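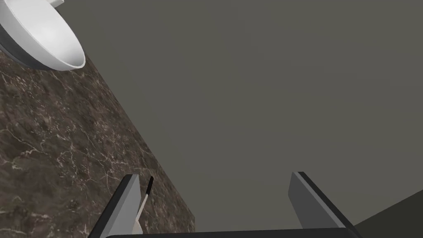

【長いです】Pleltlow ツアー最終日、Rothamホールの夜のこと

1
昨夜のPleltlow、まだ耳の奥で鳴っています。感想は短くまとめようと思って下書きを開いたのですが、書いているうちにどんどん伸びてしまって、もうあきらめてスレッドにします。お茶でも淹れて、お暇なときにのんびり読んでくださいね。セットリストの話も演出の話も遠慮なくするので、後日の配信まで何も知りたくない方はここでそっと閉じてください。

2
まず日付だけ。12月18日、Rothamホール、ツアー最終日です。土曜日だったので遠くから来ている方も多くて、駅の改札を出たところからもうツアーTシャツの人だらけでした。あの、知らない人同士なのに目が合うとちょっと会釈しちゃう感じ、ライブの日だけの空気で大好きなんです。

3
私がPleltlowを初めて観たのは8年前、まだ三人とも機材を自分たちで運んでいた頃でした。会場は定員145人の地下のライブハウスで、しかも後ろのほうはかなり余裕があって、壁にもたれて観られたくらい。終演後にベースの方が自分でケーブルを巻きながら「階段、急なので気をつけて帰ってくださいね」と言っていたのを覚えています。

4
それが昨夜は2,208席です。二階の奥まで全部埋まっていました。客電が落ちる前に後ろを振り返って見上げたら、もうそれだけで胸がいっぱいになってしまって、一曲も始まっていないのにハンカチを出すはめに。隣の席の方が見て見ぬふりをしてくださいました。ありがとうございました、あのときの緑のマフラーの方。

5
チケットの話も少しだけさせてください。今回はHerkeoの電子チケットだけで、紙がなかったんですよね。私はこういうのがどうにも苦手で、前の晩から三回もログインし直して、画面の明るさを上げて、念のため充電器も二つ持っていって、結局入場は二秒で終わりました。あの緊張はなんだったのかしら。

6
ただ、紙の半券が手元に残らないのはやっぱり寂しいです。うちには歴代の半券を入れたクッキーの缶があって、たまに開けてはにやにやしているので……。Herkeoのほうで記念画像が保存できるのは知っているんですけど、缶には入らないんですよね。とりあえず入場のときにいただいたチラシを折って入れておきました。

7
開演前のBGMがずっと波の音だったの、気づいた方いらっしゃいますか。最初は空調かなと思っていたんです。だんだん大きくなって、あ、これ波だ、と気づいたあたりで会場のおしゃべりも自然に静かになって。そのまま暗転。合図らしい合図もなくて、あんなに静かな始まり方は初めてでした。

8
一曲目は「Kovalchuk」!十月に出た新曲をいきなり頭に持ってくるとは思わなくて、変な声が出ました。だってツアーの前半ではずっとアンコールの一曲目だったじゃないですか。私は序盤の公演も一度行っているので、今日もどうせ最後のほうだろうとのんびり構えていたんです。完全にやられました。

9
しかもイントロが音源と違って、鍵盤だけで始まるんですよ。あの有名なギターのフレーズをピアノでゆっくり、ぽつぽつと弾いて、歌が入っても打楽器はずっとお休み。二番の頭でようやくドラムが入って、そこで照明がぱっと白くなって。あそこで立ち上がった人、多かったですよね。私も立ちました。膝掛けを落としました。

10
「Kovalchuk」って曲名の意味、発売のときからファンのあいだでずっと話題になっていましたけど、MCでやっと少しだけ触れてくれました。昔みんなで乗った夜行バスの待合所に、そういう名前の喫茶店の看板があったんですって。入ったことはないそうです。入ってないんだ!と会場中が笑っていました。

11
でも、入ったことのないお店だからこそずっと頭に残っている、みたいなことも言っていて、そう聞いたあとだと歌詞の「灯りだけ覚えている」のところがまるで違って聞こえるんですよね。帰ってからもう四回聴き直しました。家族には同じ曲ばかりだと言われています。同じ曲ばかりです、すみません。

12
二曲目から四曲目まではMCなしで一気に。ここは初期の曲が固まっていて、昔からの人には嬉しい並びでした。「水門」のアウトロをあんなに長くやってくれたのは何年ぶりでしょう。ギターの方が途中でアンプのほうを向いてしまって、しばらく背中しか見えない時間があるんですが、あの背中がいいんです。わかってくださる方、きっといるはず。

13
衣装のことも。ボーカルの方は濃い紺色の上下で、袖のところだけ銀の糸が入っていて、腕を上げるたびに細く光るんです。一階の後ろの席からでもちゃんと見えました。ドラムの方はいつもの白いTシャツでした。どんなに会場が大きくなっても白いTシャツ。絶対に変えないでほしいです。
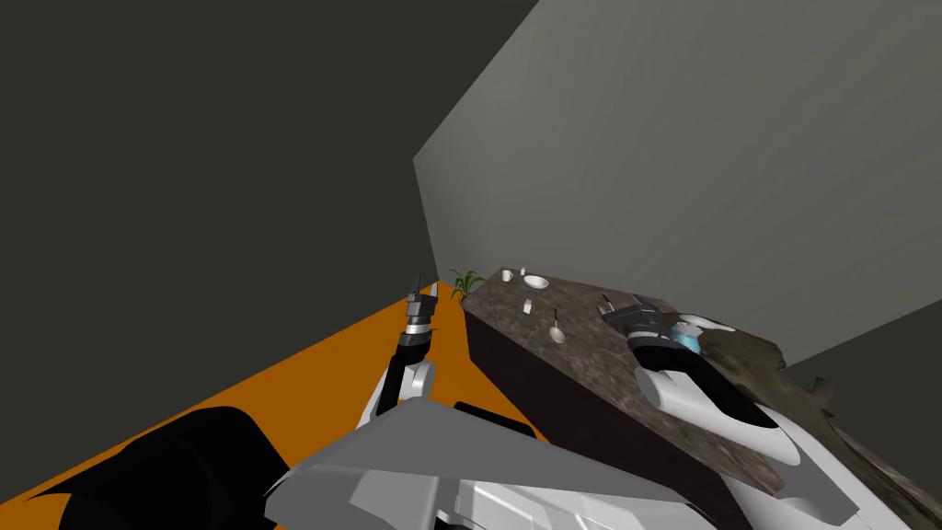
オレンジの床と、奥に小さな鉢植え。

14
中盤のアコースティックのコーナー、今回いちばん楽しみにしていたところです。三人が舞台の前のほうに出てきて椅子に座るだけなんですけど、2,208席の会場が急に小さな部屋みたいになるんですよね。咳ひとつ聞こえなくて、靴の先で床を踏んで拍を取る音まで届いてきました。

15
ここで「編みかけ」をやってくれたのが、もう本当に。発売当時はシングルの三曲目に入っていただけの地味な曲で、ライブでもほとんど聴けなくて、私のまわりでも知らない人のほうが多いくらいなんです。それが歌い出しで拍手が起きたんですよ。この曲を大事にしていた人が、こんなにいたのかと思って。

16
個人的な話になりますが、「編みかけ」は母が入院していた頃に病院の行き帰りのバスで毎日聴いていた曲です。母は今はすっかり元気で、昨日も出がけに「寒いからもう一枚着ていきなさい」と電話をかけてきました。着ていきませんでした。帰り道、後悔しました。親の言うことは聞くものです。

17
二番の歌詞を一行飛ばして、三人で顔を見合わせて笑って、そのまま演奏を続けたところもよかったなあ。完璧にそろった演奏ももちろん素敵なんですけど、ああいう瞬間があると、客席の肩の力もふっと抜けるんですよね。歌い終わってから「今のは配信で直りません」と言っていたので、配信でもそのまま観られるみたいです。やった。

18
MCは相変わらずのんびりでした。ツアー中に食べたものの話がとにかく長い。どこの街のうどんがおいしかったとか、打ち上げで頼んだプリンが大きすぎて三人で分けたとか。ベースの方が細かいところを訂正するので、話がなかなか前に進まないんです。このやりとりだけで一本ラジオ番組をやってほしい。毎週聴きます。

19
そういえば、客席のどこかから小さいお子さんの「がんばれー」が聞こえたとき、ボーカルの方がものすごく丁寧に「がんばります」とお辞儀をしていました。あれで会場の温度がまた一段上がった気がします。お子さん、遅い時間まで起きていて偉かったですね。帰りの電車でぐっすりだったかな。

20
後半の話に行きますね。アコースティックの椅子が片づいて、また波の音がして、舞台の背中側の幕が開いて、そこから七人の弦楽の方たちが登場しました。弦が入るなんてどこにも書いていなかったので、みんな一瞬ぽかんとして、それから大きな拍手。最終日だけの特別編成だったそうです。

21
弦入りの「灯台守の休日」は、今回の白眉でした。もともとギターが細かく刻んでいるところを、弦の方たちが弓でそっと受け持つんですね。ギターは手が空いて、代わりにこれまで聴いたことのない高い旋律を弾いていて。昔から知っている曲なのに、知らない部屋がひとつ増えていたような、そんな気持ちになりました。

22
少しだけ不満も書いておきます。全部褒めるのもかえって嘘っぽいので……。弦が入った最初の曲、私の席では低音がだいぶ大きくて、チェロとベースが混ざってしまっていました。二曲目からはすっきりしたので、調整してくださったんだと思います。二階で聴いていた方はどうでしたか?よかったら教えてください。

23
もうひとつだけ。途中の客席へ向けたライト、ちょっと眩しすぎたかも。何度か目をつぶりました。まあ、これは私の目が年々弱くなっているせいもあるので、次からは帽子をかぶっていくことにします。後ろの方の迷惑にならない、つばの小さいのを探さなくては。おすすめがあったらぜひ。

24
本編の最後は「はじめの階段」。145人の地下室のことを歌った曲です、と紹介されたとき、声が出そうになるのを両手で押さえました。あの急な階段のことだったんですよ!ずっと恋の歌だと思って聴いていました。八枚も同じ感想をレビューに書いてきたのに、根っこから読み違えていたなんて。

25
↑すみません、八枚というのはアルバムではなくて、会場限定盤とか再発とかも全部ひっくるめた話です。出るたびに律儀に「恋のはじまりを描いた名曲」と書いていました。お恥ずかしい。消しません。そのときの私にはそう聴こえていたので、それはそれで置いておきます。

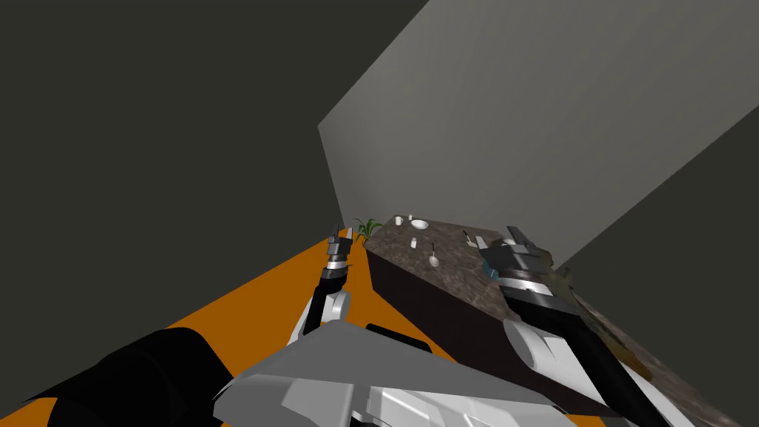

カウンターと濃いグレーの壁。

26
アンコールの手拍子、最初はばらばらで、だんだんそろっていくところがいつも好きです。昨夜はなぜか二階のほうが早くまとまって、一階がそれに合わせる形になっていました。長い拍手で手のひらがじんじんして、もう叩けないと思った頃にドラムの方がひとりで出てきて、水を飲んで、また引っ込みました。なに?

27
で、改めて三人で出てきて、ひとこと目が「さっきのは水を取りに来ただけです」。笑いました。こういうところが本当に変わらないんです。大きなホールに立つようになって、照明も音響も立派になって、それでも水を取りに来ちゃうところ。

28
アンコール一曲目は未発表の新曲でした。タイトルはまだ決まっていないそうで、仮に「冬の三番」と呼んでいるとのこと。一番と二番もあるということですよね?そういうことですよね?テンポはゆっくりめで、歌の始まる前に息を吸う音が三人分きれいに重なって、そこからハーモニーで入ります。早くちゃんと聴き直したい。

29
歌詞は一回聴いただけなので間違っているかもしれませんが、雪かきの道具を隣の家に借りっぱなしにしている、という内容だったと思います。それだけの歌なのに、どうしてあんなに切ないんでしょう。私も隣のお宅に大きなお鍋を借りたままだったのを思い出して、今朝お返ししてきました。みかんを添えて。

30
そして本当の最後にもう一度「Kovalchuk」。今度は音源どおりのギターのイントロで、弦も全員いて、客電もつけたまま。一曲目と最後の曲が同じというのは、思い切ったことをするなあと。でも冒頭のあの静かなピアノがあったから、最後のギターがあんなに明るく響いたんですよね。ずるいくらいの構成です。

31
客電がついていたので、歌っている周りの人の顔が全部見えるんです。泣いている人もいれば、ずっと笑っている人も、目をつぶっている人も。前の列のご夫婦がどちらからともなく手をつないでいて、それを見て私がまた泣くという。そろそろハンカチが限界でした。

32
最後の挨拶で、来年の話がありました。春から制作に入ります、それまで少し静かになりますが心配しないでください、と。休止とは言っていないので、ここは本当に落ち着いて受け取りましょうね。タイムラインで「活動休止」という言葉だけが歩き出していて、ちょっとはらはらしています。

33
会場で聞いた限りでは、「静かになります」の直後にベースの方が「たまにはうどんの写真を載せます」と言っていました。心配しないで待てる材料としてはじゅうぶんではないでしょうか。うどんの写真を待ちましょう。私はきっと通知をオンにします。

34
配信はHerkeoで後日あるそうです。詳しい日にちは公式のお知らせを待ってくださいね。私の聞き間違いで誰かが見逃したら申し訳なさすぎるので、ここには書かないでおきます。弦のところの音がどんな感じになるのか、今からとても気になっています。
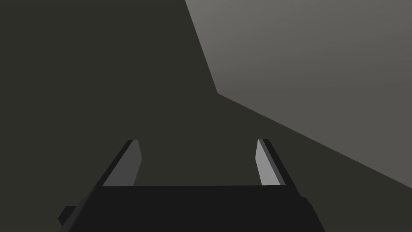 ■ 物販と帰り道のこと

35
ここからはおまけです。物販に並ばれた方、本当にお疲れさまでした。私は早めに行ったつもりだったのに、配られた整理券が599番で、一瞬、何の数字かわからなくて裏返してしまいました。裏は白紙でした。それでも列の進みはよくて、並んでいる間に文庫本を二章読めたのでよしとします。

36
買ったのはパンフレットと、手ぬぐいと、Rothamホール限定のマグカップ。マグカップは迷ったんです。うちの食器棚はもう本当にいっぱいで、ひとつ入れるにはひとつ出さないといけない状態なので。でも取っ手が小指まできちんと入る大きさで、持ってみたらもう戻せませんでした。

37
パンフレットがまた読みごたえがあって。三人それぞれの対談が三通りの組み合わせで載っているんですが、同じ日の出来事をみんな少しずつ違って覚えているんですよ。夜行バスに乗り遅れた話、三人とも「自分以外の誰かが寝坊した」と言っています。真相はわからないままです。

38
欲しかった靴下は私の前で売り切れました。事後通販があるそうなので、そちらを待ちます。列で前にいた方が最後の一足を手にして、すごく申し訳なさそうに振り返ってくださって、いえいえどうぞどうぞ、と二人でぺこぺこしました。そのままグミをいただきました。ぶどう味でした。

39
そのグミの方と、開演まで少しおしゃべりしたんです。好きになってまだ半年だとおっしゃっていて、きっかけは美容院で流れていた曲を調べたことなんですって。「昔から観ている人がうらやましい」と言われたけれど、私は逆に、これから初めて全部の曲に出会える人がうらやましくて。お互いにうらやましがって終わりました。

40
開演前のお夕飯は、Rothamホールの横の坂をおりたところにある小さな洋食屋さんで。ライブの前はお腹いっぱいにしないと決めているのに、クリームコロッケの匂いに負けて定食にしてしまいました。付け合わせのにんじんがとても甘かった。次にあのホールで何かあるときは、また必ず寄ります。

41
終演後は規制退場で、一階の後方は最後のほうでした。でも待っている間、スピーカーからまた波の音が小さく流れていて、誰も急いでいなくて、いい時間でしたよ。係の方が列ごとに「お忘れ物はありませんか」と声をかけてくださって、私はそこで膝掛けを忘れていたことに気がつきました。一曲目から落としっぱなしでした。

42
外は想像以上に寒くて、駅までの道、みんなの息が白くて。前を歩いていた学生さんらしい三人組が、「はじめの階段」のハモリを再現しようとして、毎回同じところで崩れて笑っていました。がんばって、そこはたぶん下のパートが一音だけ先に動くの、と後ろから念を送りました。届いたかどうか。

43
帰りの電車では、昔のライブの感想を読み返していました。地下のライブハウスの日の日記が残っていて、「声がいい。また行きたい。階段こわい」としか書いてないんです。今と比べてなんて短いんでしょう。年を重ねると話が長くなるというのは、本当ですね。

44
返信で「Pleltlowは何から聴けばいいですか」といただいたので、こちらにも書いておきますね。最初の一枚なら、個人的には二枚目のアルバムがおすすめです。「水門」も「灯台守の休日」も入っています。新しいところから入りたい方はもちろん「Kovalchuk」を。夜に、少し音を小さめにして聴くのが私は好きです。

45
それから、ライブに一人で行くのが不安という方。私はほとんど毎回一人ですが、何も困ったことはないです。始まってしまえばみんな前を向いていますし、終わったあとは余韻で頭がいっぱいで、むしろ一人のほうがゆっくりひたれるくらい。荷物は小さめに、靴は履き慣れたもので。あと、親に言われたら一枚多く着ていってください。

46
「二階席から観ると照明が床に描く模様がきれいでした」と教えてくださった方、ありがとうございます!一階からはまったく見えませんでした。波の形になっていたんですね。それは配信で確かめなくては。二階がうらやましくなってきました。次は二階でも喜んで行きます。

47
あと、セットリストの順番で「水門」は三曲目ではなく四曲目では、とのご指摘も。そうかもしれません。私、あのあたりは膝掛けを探すのと泣くのとで忙しくて、かなりあやふやです。二曲目から四曲目のどこかです、ということで許してください。正確なものはどなたかがきっとまとめてくださっています。

48
ここまで読んでくださった方、長々とお付き合いいただいてありがとうございました。同じ夜にあのホールにいた方の感想もたくさん読みたいので、よかったらぶら下げていってくださいね。短くても長くても大歓迎です。私はこれから新しいマグカップで紅茶を飲みながら、パンフレットの続きを読みます。

49
追記です。食器棚から何を出すか、まだ決まっていません。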